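Labeling grasp phases in wrist-camera recordings

Updated 16/06/2024

Part of the Toivonen tooling guides. Assumes version 10 of the annotation package and a session already imported.

A policy trained on hand-held gripper demonstrations needs to know where each grasp starts and ends. Jaw width alone gets you most of the way with rigid objects. Cloth is harder: it compresses under the pads, so the width signal has no clean step at contact. The procedure below combines the width trace with a short visual check.

Step 1. Resample the width trace

Run the resample command on the session folder. Set the output to the camera clock, leaving the motor or encoder clock as the source. If the two clocks drift, fix that first; every later step depends on it.

Step 2. Set the closing threshold

Open the config and find close_velocity. The default was tuned on blocks and cups. For fabric, lower it to 400 and set min_hold to 700 (milliseconds). A soft item keeps giving after first contact, and a short hold window will split one grasp into several.
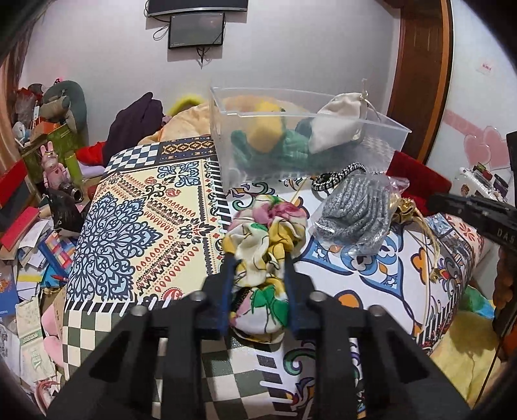

Photo: Impi Rissanen / Karkthorpe

With a small floral item like this between the fingers, the mask model tends to merge the object with the bedspread, which is also heavily patterned. Turn on finger_prior. It restricts the object seed to the region between the fingertips and grows outward from there. Check the first mask by hand before you propagate it.

Step 3. Propagate and review

Propagate in chunks of up to 2000 frames. Longer chunks work, but the mask drifts and the review tool becomes slow. In review, look at three things:

The mask includes no part of the finger pads.
Loose cords and strings belong to the object they are attached to.
Frames with motion blur are marked low_conf and kept in the sequence.

Step 4. Separate the two grippers

In two-handed sessions the other gripper can enter the view. The tracker assigns one ID per jaw pair, and the wearer's own pair is always ID 0 — its position in the image is close to fixed. Anything held by the other pair must go under ID 1, or the policy will learn a grasp it never made.
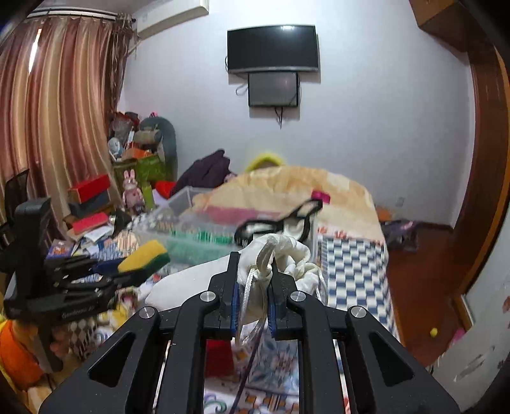

White drawstring bag at ID 0, sponge at ID 1.

If both objects come up under ID 0, the static jaw mask is missing. Rebuild it with make_jaw_mask and rerun step 3. Heidrun Koller's Drurkstead branch does this on import, but it has not been merged.

Step 5. Export

Export with phases set to approach, close, hold and release. The Surport loader rejects files with an unlabeled gap between close and hold, so run validate before you upload.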